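2019年3月20日
株式会社フォケル

暮らしの道具を長く使うための修理・詰め替え拠点「リルタス」、5月に開設のお知らせ

日頃より当社の日用品をご愛顧いただき、心より御礼申し上げます。株式会社フォケルはこのたび、家庭用品の修理受付と洗剤・調味料などの量り売りをひとつ屋根の下で行う新しい店舗「リルタス」を、本年5月に開設する運びとなりました。構想から開店のお知らせまで思いのほか長い時間をいただいてしまいましたが、ようやく皆さまにお伝えできることを、社員一同たいへんうれしく思っております。

開設のきっかけ

きっかけは、お客さまから届いた一通のお手紙でした。十年以上お使いいただいた保存容器のふただけが割れてしまい、本体はまだきれいなので捨てるに忍びない、というお話です。当時の当社にはふただけをお送りする仕組みがなく、お断りするほかありませんでした。そのことがずっと心に残っておりました。

昨年、直営店にお越しのお客さま508名にアンケートをお願いしたところ、285名の方が「部品だけ買えるなら買い替えずに使い続けたい」、226名の方が「中身だけを必要な分だけ買いたい」とお答えくださいました(複数回答)。自由記入欄にもびっしりとお言葉をいただき、担当者が読みふけってしまって集計がなかなか進まなかったほどです。

店舗について

リルタスは、かつて金物店として親しまれていた建物をお借りし、できるだけもとの姿を残しながら手を入れております。柱の傷も、引き戸の少し重たい手ごたえも、そのままにいたしました。入ってすぐが量り売りの売り場、奥が修理の受付カウンターで、お待ちいただく間に腰かけられる長椅子もご用意いたします。

量り売りの品は、長年のお付き合いであるリンダック社の台所用洗剤と洗濯用石けん、ピション社のお酢とオリーブ油から始めます。容器はご自宅で使い慣れたものをお持ちください。ジャムの空きびんでも、白い小さなボトルでも、洗って乾かしてあればどのようなものでもかまいません。お持ちでない方には店頭で空き容器もお分けいたします。
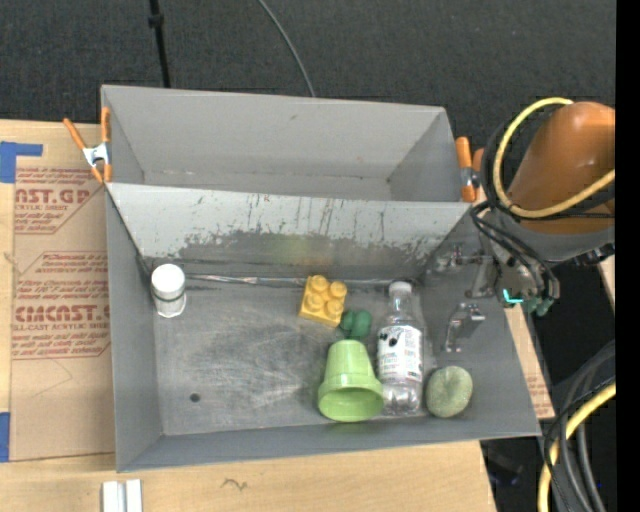
修理と部品のご案内

修理受付では、当社製品のふた、パッキン、取っ手、ねじなど231種類の部品を店頭に常備いたします。すでに製造を終えた品につきましても、合う部品が見つかることがございますので、あきらめる前にどうぞ一度お持ちください。型番がおわかりにならなくても、現物を拝見しながら一緒にお調べいたします。

簡単な部品交換はその場で承り、お時間のかかるものはお預かりして、仕上がり次第お電話でご連絡いたします。費用は作業の前に必ずお見積もりをお伝えいたします。なお、電気製品と刃物の研ぎにつきましては、当面のあいだお取り扱いがございません。ご要望の多い刃物研ぎは、職人さんとのご相談を始めたところです。

開店記念の催し

開店の週には、ふきんの繕い方をお伝えする小さな教室を開きます。針と糸は当店でご用意いたしますので、穴のあいたふきんを一枚お持ちください。お子さま連れも大歓迎です!詳しい日時とお申し込み方法は、4月中に当社ウェブサイトと直営各店の店頭でお知らせいたします。

お問い合わせ

リルタスに関するご質問、ご取材のお申し込みは、株式会社フォケル広報担当までお寄せください。開店準備中のためお返事に数日いただくことがございますが、必ずご連絡を差し上げます。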